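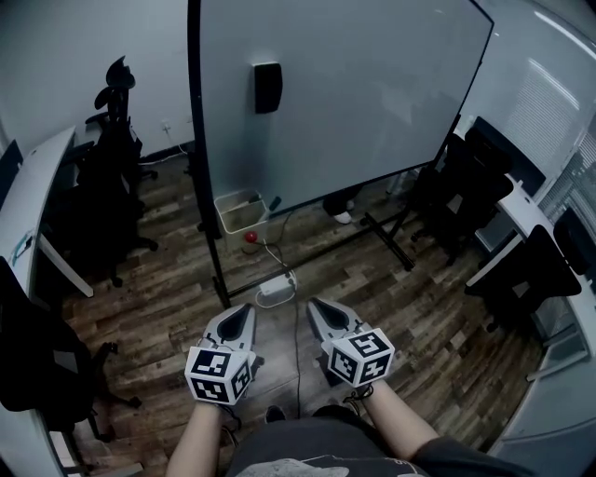 Report on the Visit to the Zacharopoulos Flour Mill, Nendton

Submitted to the members of the Skekadmont Regional Baking Education Council

In March, a delegation from the Council visited the Zacharopoulos flour mill in Nendton at the invitation of its general manager, Chrysanthi Vlachopoulos. The delegation consisted of Theano Gavalas, Sixten Boström, and Parvathi Thomas. The purpose of the visit was to learn how the mill grades and stores wheat, to review the conditions under which apprentices from our member schools might be placed there, and to discuss a continued supply of teaching flour for the coming school year.

Arrival and Introduction

The delegation was received at 8:30 in the morning and signed in at the gatehouse. Ms. Vlachopoulos gave a short history of the site. The oldest part of the mill is a brick building beside the river, which once drove the stones directly. The water wheel was removed long ago, but its pit remains under a steel grate and is kept open for visitors. The present roller mill occupies the four floors behind it. Hairnets, ear protection, and overshoes were issued before the group went any further.

Grain Intake

Juraj Vondráček, the head miller, led the tour of the intake yard. Trucks are weighed on arrival and sampled with a long probe at several points in the load. The samples go to a small laboratory beside the scale, where moisture and protein are measured before the driver is allowed to unload. Mr. Vondráček said that loads are turned away more often for moisture than for any other fault, particularly after a rainy harvest.

Accepted grain is held in one of the silos behind the yard. The delegation was shown the record for Silo 2, which at the time held hard winter wheat from growers in the district. Each lot keeps its own number from the scale to the finished bag. To demonstrate, Mr. Vondráček traced lot 1031 from its delivery slip through cleaning, tempering, and milling to the shipping log. The exercise took only a few minutes, and the delegation considered it very suitable for use in the classroom.

The Milling Floors

After cleaning, the wheat is dampened and left to rest so that the bran toughens and separates in larger flakes. It then passes through a series of fluted and smooth rollers, with sifting between each pass. Ms. Thomas asked how the millers judge the setting of the rollers. Mr. Vondráček drew a handful of stock from beneath one of the machines and spread it on his palm. Instruments are checked every hour, he explained, but an experienced miller still relies on the feel of the stock -- and apprentices are expected to learn this from their first week.

The sifters on the top floor were the loudest part of the tour, and conversation there was not practical. The Council may wish to ask that explanations for student groups be given on the landing below.

Test Bakery

The mill maintains a test bakery in which every production run is baked as a plain tin loaf. Loaves are cut, measured for volume, and compared with a reference loaf from the previous run. Mr. Boström, who taught bread production for many years, took part in the morning's scoring. He noted a slightly tight crumb in one loaf, and the bakery staff agreed with his assessment.

The delegation also tasted a rye and wheat blend sold under the name Tastotik. It is intended for small bakeries that do not wish to mix their own, and it has good flavor, although Ms. Gavalas found it somewhat sticky for beginners to shape by hand.

Discussion and Matters Arising

A meeting was held over lunch in the old stone room. The mill is willing to accept apprentices in the fall, provided that they have completed basic food safety training. Ms. Vlachopoulos reported that the mill shipped over 536 bags of teaching flour to schools last year and expects to meet the same demand again. Delivery charges were not settled and will be taken up by letter.

Ms. Thomas will draft the placement agreement and send it to member schools for comment. Schools wishing to bring a student group to Nendton should write to the Council office, stating the size of the group and any access needs. The upper milling floors can be reached only by stairs.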